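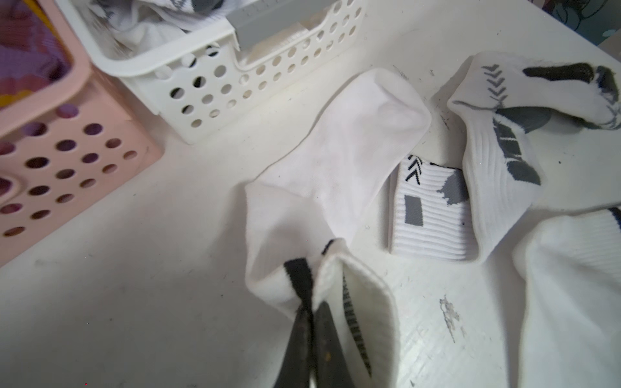

27 mars 2021 - par Pacita Javier
Classé dans : Astuces maison / Linge & rangement

Je plie mes chaussettes depuis toujours comme ma mère : on met les deux l'une sur l'autre, on retourne le revers, et hop, une boule. Ça va vite, mais au bout de quelques mois les élastiques bâillent et on passe la journée à remonter ses chaussettes dans ses bottines. En décembre j'ai tout repris à zéro, et depuis je n'ai plus fait une seule boule (enfin si, une fois, pour le chien).

Chez nous presque tout est blanc. Des unies, des chaussettes de sport avec des chevrons noirs ou gris, d'autres avec une rayure à la cheville... De loin c'est pareil, de près pas du tout, et c'est là que je perdais un temps fou.

Le tri d'abord

Videz tout sur une table bien dégagée. J'ai longtemps fait ça sur le lit et j'en retrouvais sous la couette le soir ! Posez chaque chaussette à plat, motif vers vous. Pour les sportives, regardez la tige, c'est presque toujours là que se cachent les différences : le sens des chevrons, la couleur des bandes, la hauteur des côtes. Pour les unies, comparez la longueur du pied et la couture des orteils.

Je fais les motifs en premier et je garde les unies pour la fin. Celles qui n'ont pas trouvé leur moitié vont dans une petite pochette Zusent accrochée derrière la porte de la buanderie. Elles y restent jusqu'à la lessive suivante, puis encore celle d'après, et ensuite chiffon à poussière.

Le pliage

1. Superposez les deux chaussettes, talon sur talon, et lissez avec la main du bout vers le revers.
2. Si le talon dépasse sur le côté, rabattez-le vers l'intérieur pour avoir une bande bien droite.
3. Ramenez les orteils vers le revers, en vous arrêtant juste avant l'élastique.
4. Repliez encore une fois, ou deux pour les modèles hauts.
5. Rangez debout, le pli vers le haut.

Les chaussettes de sport épaisses font des paquets un peu dodus, c'est normal - ne les tassez pas, laissez-leur une rangée à part.

Côté rangement, j'ai un bac Karner dans le tiroir du haut, avec 6 paires par rangée. Quand une rangée est à moitié vide, je sais qu'il faut lancer une machine. Mon fils, lui, fouille toujours par le dessous, allez savoir.

2 commentaires

Shiela Dumlao
Merci ! Je fais la même chose mais j'épingle les paires avant lavage, du coup plus de tri du tout. Par contre il faut y penser le soir...

Cheema
Et pour les socquettes ? Les miennes se déplient dès que j'ouvre le tiroir.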